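Hi Eckhard,

Quick one for the July report, and I'm pleased to say it's a cheerful one! As you know, the money for this stretch was for comparing the two grippers on the PC strip-down job, and both have now had a proper go.

The Rullora is the one we started with. It did 100 memory pulls and got 86 of them cleanly, and most of the misses were down to the fingers touching the module next door on the way in (they're a touch fat, if you ask me). Arne Baumgart filed a slimmer pair over a lunch break and we ran another 60 with those. Much better, only three misses, though I'd like a longer run before I promise you anything.

The Skuleo is stronger and quicker to close, but it's fussy about angle. If the case is sitting even slightly skewed on the table it grabs at the clip and gives up. I've lost more afternoons to that than I'd like to admit!

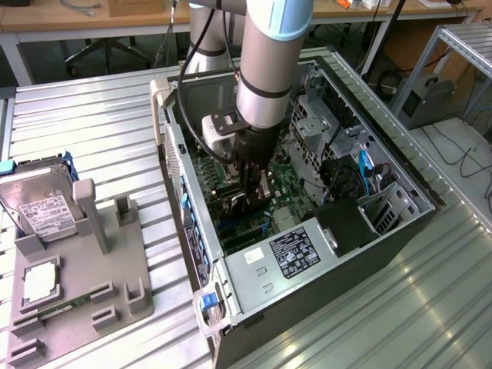 We've also changed how the parts get put down. Each kind has its own slot in the printed tray now, so the arm always goes back to the same spot, and that has cut out a lot of fiddling with the controller. Drives still worry me a bit, they're heavy and the grip slips when the arm speeds up.

Next month I want to try softer finger pads from Wunderlich and bring over the older cases from Levthorpe. No extra money needed for either. I'd be glad of a decision on the second camera, though, whenever you've got a minute.

All the best from the workshop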